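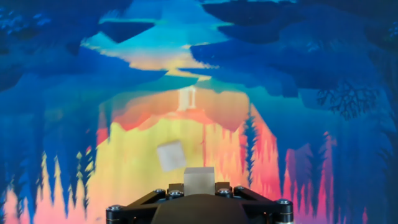 Mistdale 2, Plendora 2 (and a long walk home)

Well, diary, I have thawed out enough to hold a pen, so let me get this down before bed. Ronaldo picked me up at noon, which was far too early, but he likes to park by the bakery and I like the bakery, so I didn't argue. We were in our usual spots behind the goal by one, with a paper bag of rolls between us and nothing to look at but the groundsman's dog.

The gate was 818, and for a wet day in March I call that a fine turnout! Plendora brought a busload and sang from start to finish, bless them. They were two up before I had finished my coffee, both from corners, and both times our back line stood there like people waiting for an elevator. Pallavi said a few things I won't write here. I felt low, I admit it. Seven games without a win does wear on a person, even one who has been coming since she was in grade school.

Then Kirsty Tipoki came on after the break and everything woke up. She ran at them and ran at them, and her first was a lovely thing, low and hard across the keeper. The second went in off somebody's knee with 5 minutes left — I hugged a man I have never spoken to, and he hugged me right back.

Wilfredo thinks we should have had a penalty too, and told us so all the way down the hill, twice over once we reached the bridge. I let him talk. My feet were soaked and I was happy.

Away next, to Tisodov's lot. Must ask Pallavi if there's room in the car, and find my other glove.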